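# Glass, acetate and a slow scanner: copying the Ignacio negatives
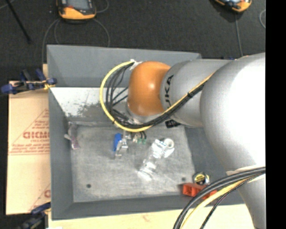 *An orange and silver-grey arm over an open grey bin of small objects.*

The Ignacio collection came to Hulik Museum in nine wooden crates, each packed on edge with glass plates and, in the later crates, sheets of acetate film. The studio at Bruvine took portraits, shop fronts and works outings for most of its life, and kept its negatives in order of job number. The daybooks that explained those numbers are lost, apart from one volume.

Jocelyn Navarro, who looks after photographs at Hulik, began with a condition survey. Each plate was lifted out by its edges, laid on blotting paper and graded from A to D. Grade A plates needed only a soft brush on the glass side. Grade D meant lifting emulsion or a break through the image. The survey found 73 plates in grade D, most of them from the two crates that had stood against an outside wall.

The acetate was a different problem. As it ages, this film gives off acetic acid, shrinks, and pulls its gelatine layer into channels. Test strips were left in each box overnight and read against a colour chart. Of the sheets tested, 159 were far enough gone to be copied first and then moved to cold storage in sealed bags.

Copying is done on a flatbed scanner with a light in the lid. The plates are scanned emulsion side down on a thin spacer, so that the image surface never touches the bed. Each file is saved as a 16-bit greyscale TIFF, with no sharpening and no dust removal. A positive version is made afterwards for the catalogue.

"The negative is the object, so I want the scratches in the master file," says Navarro. "Retouching marks as well. The studio pencilled out a lot of wrinkles."

Broken plates are put together on a sheet of clean glass and scanned in one pass. They are then stored flat, with card strips between the pieces.

The surviving daybook covers 400 jobs and gives a surname, a size and a price for each. Entries for September are the fullest, when the Drustent mill held its annual outing and ordered group prints by the dozen. Matching these to the plates has put names to several sitters, though the clerk's sevens and ones are hard to tell apart.

The first batch of positives can be seen by appointment in the reading room at Hulik. Requests should quote the crate letter and plate number.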